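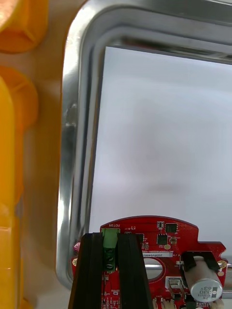 Sajib Majumder 在上一版手册的意见里写道,手指的高度他照着旧步骤调了两遍,板子还是歪的,最后发现要先调腕部相机,后调手指,手册的顺序刚好相反,请改过来。本版已经按照这个意见改了顺序。用过旧版的同事,请不要凭记忆操作,从 6.1 重新读一遍。

第6章 驱动板取放工位:夹爪与腕部相机的设置和保养

适用设备:Nekar 取放单元,配两指平行夹爪和腕部相机
适用地点:Sillstead 车间、Hullstead 车间
修订:2026年1月9日,Chi-keung Liao

本章说明怎样让夹爪稳定地夹住红色的电机驱动板,怎样在腕部相机的画面里检查夹持的位置,还有手指的清洁、更换和常见故障。机械臂本体的保养在第4章,电控柜在第5章,本章不重复。

6.1 开始之前

需要准备的东西:
防静电腕带
软毛刷(不掉毛)
无尘布和异丙醇
内六角扳手一套
扭矩螺丝刀
塞尺
样板一块(报废的驱动板,元件完整,背面贴有黄色标签)

小心:驱动板上有大的电解电容,外壳印有 330 和 63V。从测试台拿来的板子可能还有电荷。请先用万用表量电容两端,确认已经放电,再放到夹爪的工作范围里面。没有量过的板子不要用手拿。

小心:手动模式下,机械臂的速度不可以超过每秒 50 毫米。示教器上的速度限制是可以被高级用户改掉的,所以每次进入手动模式以后要自己看一眼数值,不要相信上一个人的设置。

注意:设置时只用样板。正式的板子等 6.5 全部做完以后才可以用。

6.2 设置腕部相机

先做相机,后做手指。相机装在手腕上,会跟着夹爪一起移动,所以手指在画面里的位置应该是固定的。如果手指在画面里的位置变了,那就是相机松了,或者手指松了。

1. 按下急停,等伺服断电的声音过去。
2. 检查相机支架的两颗螺钉。用手轻轻推相机,不应该有晃动。有晃动就拧紧,扭矩值看支架侧面的标签。
3. 用无尘布蘸一点异丙醇擦镜头,从中心往外擦。等镜头干了再继续。
4. 检查相机线。线从手腕出来以后要留一个松的弯,手腕转到两边的极限位置时线都不可以绷紧。
5. 松开急停,上电,选手动模式。
6. 在示教器上打开"相机"页面,看实时画面。两根黑色手指应该从画面的下边向上伸出来,两指之间能看到一条窄的空隙。
7. 如果手指太靠左或者太靠右,松开支架的调节螺钉,左右移动相机,再拧紧。
8. 按"保存参考图"。旧的参考图会被覆盖,没有恢复的办法,所以按之前请再看一次。

注意:板子在画面里是倒的,丝印的字也是倒的,例如端子旁边的 MOTOR。相机的安装方向就是这样,请不要在软件里把画面旋转。旋转以后画面看着舒服,但是示教器上的方向箭头不会跟着转,操作的人容易按错方向。

6.3 设置手指

手指是两片黑色的扁平件,表面有细的竖向纹路。左右两片的编号刻在根部,不可以互换。

1. 让夹爪张开到最大。参数页面里"开度"显示的值应该和夹爪铭牌上的行程一样。
2. 按急停。
3. 用内六角扳手检查手指根部的螺钉。每颗螺钉先松半圈,再用扭矩螺丝刀拧到规定值。
4. 用塞尺检查两片手指是否平行。上面和下面各量一次,两次的结果应该相同。不相同时,在根部加垫片或者去掉垫片,然后重新量。
5. 松开急停,让夹爪慢慢合上。两指接触时声音要轻,而且只有一声。听到两声,说明有一片先碰到了,请回到第 4 步。
6. 把夹持力设为"低"。
7. 打开参数 2287(合爪到位后的等待时间),确认它不是零。它是零的时候,机械臂会在手指还没有夹紧时就开始上升。

小心:夹爪合上时不要把手指头放进去试力。"低"这一档也会夹伤人。请用样板试。

注意:Henao 供应的替换手指比原装的稍微厚一点。换了 Henao 手指以后,第 4 步和第 5 步必须重新做,开度也要重新标定。两个牌子不可以一左一右混用。

6.4 示教夹持点

夹持点在绿色的螺钉端子那里。手指从两侧靠近端子,合上以后端子留在两指的中间,螺钉孔朝向相机。板子上别的地方不适合夹,原因如下:

电容是圆柱形,横着装在板上,外面只有一个黑色塑料支架压住它。夹电容会把焊脚拉松。
两块黑色芯片的引脚很细,手指的边碰到就可能弯。
板边的镀金安装孔要留给后面的定位销,夹过以后孔边会有划痕。
带金属壳的小连接器只靠焊盘固定,侧向受力的时候容易脱落。

示教的步骤:

1. 把样板平放在不锈钢托盘里的浅色平面上。MOTOR 的字要朝着操作者规定的方向,方向画在工位卡上。
2. 载入程序 321。这个程序只会移动到托盘上方的等待位置,不会下降。
3. 用手动模式慢慢下降,一边下降一边看相机画面。下降的时候另一只手放在急停旁边。
4. 手指的尖端快到板面时停下来。从侧面用眼睛看,手指不可以碰到板面,但是要低过端子的上缘。
5. 左右微调,让端子在两指之间居中。两边的空隙看着一样就可以,最后夹爪会自己把很小的偏差推正。
6. 合爪。合的时候板子可以稍微滑动一下,不可以跳起来。跳起来就是手指太高了,请张开,再往下一点。
7. 向上抬一点,刚刚离开平面就停。等十次呼吸的时间,看板子有没有慢慢往下转。电容那一侧比较重,夹得不够的时候,板子先往那一侧歪。
8. 如果板子歪,先放回去,检查高度。高度没有问题才把夹持力从"低"改成"中"。不要先改力。
9. 记录夹持点,名字写"夹持_端子"。请不要写自己的名字或者日期,程序里只认这个名字。
10. 放下板子,张开夹爪,回到等待位置。

注意:托盘的金属边是亮的,会把灯光反射到相机里。反光在托盘的边上没有关系。如果反光在浅色平面上,正好是放板子的地方,请调灯的角度,不要调相机的曝光。曝光一改,参考图就不能再用了,要回到 6.2 第 8 步。

小心:托盘的边缘是高起来的。夹着板子横向移动之前,一定要先抬到等待高度。有一次在 Hullstead,操作的人从平面上直接往旁边移,板子撞到托盘边,手指根部的螺钉也弯了。

6.5 确认画面

夹持点记录以后,让机械臂用样板做一次完整的取放,然后停在抬起的位置,对照下面几项。有一项不对,就回到写在后面的那一步。

端子在两指中间,没有被手指的面挡住。(6.4 第 5 步)
MOTOR 的字能够读出来。(镜头脏时回到 6.2 第 3 步)
右边手指的旁边有一条白底的文字,开头是 25DRV0400,没有被手指盖住。(6.4 第 5 步)
文字下面的大圆孔可以完整看到。(6.4 第 5 步)
手指的尖端和参考图重合。(6.2 第 7 步)

25DRV0400 这个开头必须核对。Sillstead 的仓库里还有旧型号的板子,颜色一样,可是端子的位置不同,用同一个夹持点会夹在端子的外面。型号不对的板子请放进退料盒,不要试着夹。

全部正确以后,把样板取走,在记录本上签名,然后才可以切换到自动模式。第一批正式板子要有人站在旁边看完。

6.6 日常保养

每班开始:
用干的软毛刷刷手指,顺着竖向的纹路刷,不要横着刷。横着刷会把灰推到纹路里面。
看一次相机画面,和参考图比较。
擦托盘里的浅色平面。有助焊剂的痕迹时用异丙醇,擦完等干。

每取放约 2000 次:
拆下两片手指,检查夹持面。纹路磨平了、有缺口,或者能看到底下的材料颜色,就要换。
检查根部螺钉和垫片。
重新做 6.3 第 4 步和第 5 步。
把次数计数器清零,并且写在记录本上。

每年二月:
更换相机线,旧线即使看着好也要换。
给夹爪导轨加润滑脂。油脂的型号在附录 B。用量很少,挤出来像一粒米就够。多余的油脂要擦掉,油脂到了手指上,板子会滑。

小心:不要用压缩空气吹夹爪。灰会进到导轨里。

6.7 更换手指

1. 机械臂移动到维修位置,断电,挂上牌子。
2. 先拆右边,后拆左边。拆下的垫片放在各自的手指旁边,不要混在一起。
3. 擦干净安装面。
4. 先装左边,后装右边。螺钉用手拧进去三圈以后再用工具。
5. 按规定扭矩拧紧。
6. 从 6.2 第 6 步开始,一直做到 6.5 结束。没有可以跳过的步骤。

6.8 故障和处理

现象:板子抬起来以后慢慢旋转。
处理:清洁手指。没有改善就检查夹持高度,再看夹持力。新手指刚装上的头几天有时也会这样,用无尘布蘸异丙醇擦夹持面,把出厂的油膜擦掉。

现象:示教器报"合爪未到位"。
处理:看两指之间有没有异物。没有异物时检查 2287 的值,再检查夹爪的插头。插头要听到"咔"的一声。

现象:报"合爪过度",但是板子还在托盘上。
处理:夹空了。大多数是板子放的方向不对,或者型号不对。请核对白色文字条。

现象:端子上有压痕。
处理:夹持力太大,改回"低"。压痕很浅时板子可以继续用,端子有裂缝时退料。

现象:画面里的手指和参考图有偏差,但是取放正常。
处理:也要停下来检查。先摇相机支架,后摇手指。不要直接保存新的参考图,那样偏差会留在系统里,下次就看不出来了。

现象:程序 321 载入以后机械臂不动。
处理:检查门锁和模式开关。门已经关了还是不动,把门打开再关一次。如果这样做两次以后还不动,请按第5章检查安全继电器。

不能解决的问题,请把报警号、参考图和当时的相机画面一起发给 Chi-keung Liao。只写"夹不住"三个字是没有办法判断的,请写明是哪个车间、哪一个牌子的手指,以及计数器上的次数。

下一章:第7章 托盘的定位和更换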